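# The last metre of housework

MELBOURNE, 7 March 2020: The laundry at Mulby runs from five in the morning until the last trolley goes back to the wards, and in all that time the only part of it done by machine is the part that has been done by machine for decades. Water goes in, drums turn, hot air dries the load. Everything before and after is hands. Staff pull sheets apart, check pockets, turn sleeves the right way out, pair socks, and put a stack of folded things into a bag with a name on it.

Mulby is a residential aged care home on the edge of the city. Last year its owners asked a small automation firm, Vevov, whether any of the hand work could be taken over by a robot. They weren't after anything clever. They had trouble filling early shifts, and they had seen the videos everyone has seen, in which an arm folds a towel in a bright kitchen.

Vevov sent two engineers, who spent a fortnight watching. They came back with a list of 20 chores, ordered from the one they thought a machine could manage now to the one they wouldn't attempt. Moving a full trolley along a corridor was at the top. Making a bed with a person in it was at the bottom. Folding, which the owners had been hoping for, came in at number nine.

That list is a fair summary of where household and shop-floor robotics has got to. The machines are good at distance and weight. They are poor at the last metre, where a thing has to be picked out from among other things, held without being crushed, and put somewhere that wasn't there yesterday.

## What the factories already know

Anyone who works in a warehouse will find this familiar. Flungate, a packing contractor in the western suburbs, has used robot arms on its carton line since it moved into its current building. The arms pick up boxes of known size from a known place and stack them on a pallet. They don't get tired and they rarely drop anything.

At the other end of the same shed is a line where mixed orders go into bags. A customer might want toothpaste, a pair of tights, a soft toy and a birthday card. Flungate tried a suction arm there for eight weeks. It handled the toothpaste well enough. It could lift the card but bent it. The tights defeated it, and the toy was a matter of luck, as suction cups need a smooth surface to seal against and fur doesn't offer one.

The company kept a tally through the trial. Out of 547 mixed orders given to the arm in its final week, a person had to step in on more than half. The line manager's view was that an arm needing a minder is a second worker you have to pay for up front. It was unbolted and moved to cartons, where it still is.

The fault lay only partly in the cup. Suction is one way to hold a thing, and fingers are another, and most research groups have been moving towards fingers. But fingers bring their own questions. Two of them or three? Rigid or padded? How hard should they close, and how do they know when to stop?

## A question of grip

People answer those questions without noticing. Pick up a pocket pack of tissues and your fingers have already allowed for the fact that it gives in the middle, that the plastic is slippery, and that squeezing too hard will pop the flap. Pick up an egg straight afterwards and everything changes, in the time it takes to move your hand across the bench.

A robot has to be told all this or has to learn it. Telling was the old method. An engineer wrote down the width of the object, the force to apply and the path to follow, and the robot did exactly that. It works for cartons. It falls over in a house, where there are thousands of objects and no one has written down the width of any of them.
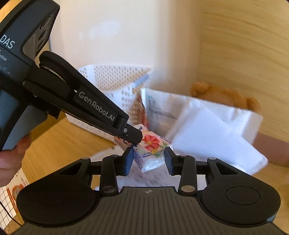
Learning is slower to set up but scales better, at least on paper. The machine is given many recorded examples of a job being done, with the position of the gripper and the view from nearby, and a program looks for what they have in common. The recordings can be made by steering a robot arm from a distance, which is accurate and tedious. They can also be made by a person working with a gripper held in the hand, so that the movements come from someone who already knows how to tidy a table while the contact is made by the same sort of jaws a robot would use.

The second method has obvious attractions. It needs no arm and no safety cage. It can be done at a kitchen bench or in the corner of an office, with whatever happens to be lying about. Its weak spot is that a person's arm moves more freely than a robot's, and a motion that feels natural at the bench may be one the machine can't reproduce because a joint won't turn that far.

There is also the matter of clutter. Early demonstrations used a single coloured block on a bare surface. Real benches have papers on them, and bags, and a cord from something. Packaging is especially awkward. Clear plastic lets light through in some places and throws it back in others, so that a camera may lose the edge of the object altogether. Crumpled white wrapping on white paper is worse. Engineers who have tried it tend to rate a soft packet as harder than a coffee mug, though most householders would guess the other way round.

## Four chores, checked

So what can be done now? We asked at Mulby, at Flungate and at Mapplebeck, a test kitchen and workshop where several small firms rent time, and looked at four ordinary jobs.

**Vacuuming.** Largely solved for flat floors. The discs now sold in department stores cope with carpet edges and find their own way back to the charger. They don't do stairs, and a sock on the floor will still stop one. Someone has to tidy first, and tidying is the chore that hasn't been solved.

**Dishes.** The dishwasher is a robot by any sensible definition and has been in Australian kitchens for generations. Loading it is another thing. At Mapplebeck we watched an arm with two fingers put plates in a rack at a steady pace as long as they were all the same plate. A bowl with a spoon left in it brought the work to a halt.

**Folding.** Possible, slowly. The best run we saw was a single hand towel in just under eight minutes, laid flat by a person beforehand. A fitted sheet was not attempted. The Mulby laundry staff, shown a recording, were polite about it and went back to work.

**Picking up and putting away.** This one moved the most over the past year. With firm objects of middling size, a trained arm at Mapplebeck cleared a small table into a tub and made few mistakes. With soft, thin or shiny objects it made a good many. It would sometimes close its fingers on air beside the thing it wanted, lift, and carry nothing carefully to the tub.

That last failure matters more than it seems. A person who misses knows it straight away from the feel. Many grippers have no sense of touch, and rely on a camera or on how far the fingers have closed. Adding touch is possible, but the sensors wear out, and they cost money that a laundry doesn't have.

## Who pays

Cost came up in every conversation. Vevov's proposal for Mulby, put forward in February, leaves folding alone. It covers one powered trolley that follows a marked route between the laundry and the wards, and a sorting bench with cameras that reads name labels and lights up the right shelf. A person still does the lifting and placing. The home's managers expect it to save walking, which is what the staff had complained of most.

The staff had asked for one more thing, which was a better chair for the mending table. That has been ordered separately.

Flungate is waiting. The firm says it will look again at mixed orders when an arm can be left on its own for a full shift, and it hasn't been offered one that a supplier will guarantee for that long. Its packers are on permanent contracts, and two more were hired over the summer.

At Mapplebeck the arm was being fitted with softer fingertips when we left. The plan was to go back to the same small table and the same tub, with a wider range of things to put away, and to keep a record of every miss.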